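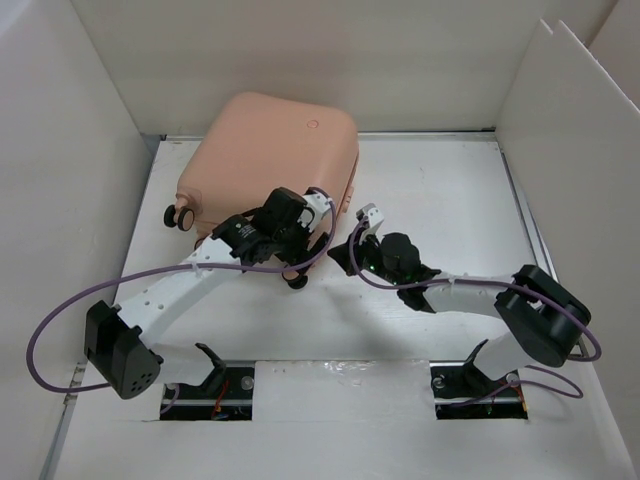

Ticket 2724 - veg box / recipe side
Opened 9 Sep 2020 by Seraina Lüthi
Status: reopened
Subject: rutabaga mash coming out bitter and gluey, Stetska box recipe card

Problem as reported: customer followed the card for rutabaga and potato mash, got something like wallpaper paste with a bitter aftertaste. Says kids wouldn't touch it. She's made it twice, same both times. Wants to know if the rutabagas were bad.

First reply sent: asked for size of roots, how long stored, what she mashed with, did she peel.

Customer reply: roots from the Steiner farm, the big ones. Kept on the counter next to the apples. Peeled with a regular veg peeler, one pass. Boiled everything together in one pot, lid on. Mashed in food processor.

OK so several things going on.

Gluey - food processor, pretty sure. Potatoes go to paste in there every time. Card just says "blend until smooth", that's on us. Should say masher or ricer. Rutabaga alone is fine in a processor, it's the potato that's the trouble.

Bitter - two possible. Peel too thin, the layer under the skin on the big ones is thick and has to come off, use a knife. And the apples. Had the same thing with carrots back in February, ticket 912, bitter carrots stored in a bowl with apples. Don't know for certain it works the same on rutabaga but told her to move them anyway.

Tried it at home, one root from the same delivery.
Batch 1 - as on the card, peeler, lid on, processor. Gluey yes. Bitter a bit, less than she described.
Batch 2 - knife peeled, cut small, rutabaga in first and potato added later, lid off, drained and put back on the low heat to steam dry. Hand masher, butter, plenty of salt, nutmeg. Good. Ate it for lunch the next day too.

Note the rutabaga takes a lot longer than the potato. In one pot from the start the potato is falling apart and soaking up water before the rutabaga is even soft. Probably makes the glue worse.

Sent the customer the batch 2 method. Closed.

Reopened - customer wrote back. Texture fixed, "like a different dish". Still slightly bitter to her, husband says no. Asked which potatoes, she says the Viltomitz yellow ones, no green on them. So not that.

Suggested: change the water once halfway, or roast the rutabaga in chunks at high heat and mash after. Roasting gets it sweeter. Also a spoon of apple sauce or a bit of honey, if she's not against it. Some people just taste the bitter more than others, said so politely I hope.

To do
- fix card: masher instead of blend, knife for peeling, rutabaga in pot first
- add storage line, fridge drawer, away from apples
- check the Kuvent card for celery root mash, think it has the same "blend until smooth" wording copied over
- 5 other recipies use that line, havent looked at which have potato in them

Card text sent for edit. Waiting on customer re roasting, leave open til then.

Update: she roasted them. Skipped the mash altogether and ate them as is with the sausages. Wants to know can she freeze the leftover. Told her yes but better mashed first, chunks go watery.

Leaving open for the Kuvent card only.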